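How a Town Council Works - Clunesbridge Young Citizens Pages

How a Town Council Works

For readers in grades 3 to 6
Page last reviewed 13/05/2024

A town council is a group of people chosen by voters to make decisions for a town. The members are called councilors. In Clunesbridge there are 14 of them, and each one serves for four years before the voters choose again.

What does the council decide?

The council decides how the town's money is spent. It votes on repairs to streets and sidewalks, the hours of the public library, the care of parks, and the rules for parking. It does not decide what is taught in school. That is the job of the school board, which is elected separately.

The council may also make local laws, called ordinances. An ordinance applies only inside the town. A person who crosses the bridge into Ornley must follow the ordinances of Ornley instead.

How does an idea become an ordinance?

First, a councilor writes the idea down as a proposal. The proposal is given a number and read aloud at a meeting. For example, Proposal 269 asked for dogs to be kept on a leash in Hinrichs Park between the playground and the pond.

Next, a small group of councilors studies the proposal. They may ask the town's lawyer whether the law allows it and the town clerk how much it would cost. They may change some of the words.

After that, there is a public hearing. Any resident may speak at a hearing, including children. Each speaker has three minutes. Speakers must give their names and talk about the proposal on the list for that evening.

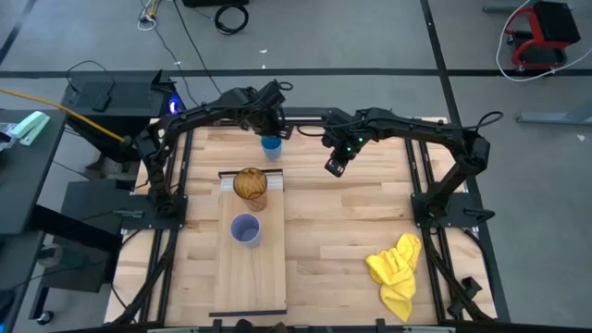
One fifth grader wrote to these pages after attending the hearing on Proposal 269 and said that the waiting was the hardest part, as there were six speakers ahead in line. The same reader asked whether the councilors have to do what the speakers want. They do not. Councilors must allow people to speak, and they are expected to listen, but each councilor decides how to vote.

The vote

When the hearing is over, the council votes. Each councilor says "yes," "no," or "abstain." To abstain means to choose not to vote. A proposal passes if more councilors say yes than no. If the numbers are equal, the proposal fails.

A proposal that passes goes to the mayor. The mayor may sign it or may refuse to sign it, and a refusal is called a veto. The council can overturn a veto if at least ten councilors agree.

Where are the records kept?

Everything decided at a meeting is written down in the minutes. The town clerk keeps the minutes at Town Hall, and the oldest book on the shelf is from 1883. Anyone may ask to read them. Visitors under 12 must bring an adult to the records room.

Attending a meeting

Council meetings are open to the public and begin at 6 in the evening. The council does not meet in August. Classes that wish to attend should write to the clerk's office in advance so that seats can be reserved.

Words to know

Abstain: to choose not to vote
Councilor: a member of the town council
Minutes: the written record of a meeting
Ordinance: a law made by a town
Resident: a person who lives in a place
Veto: a refusal by the mayor to sign a proposal

Next page: What Does a Mayor Do?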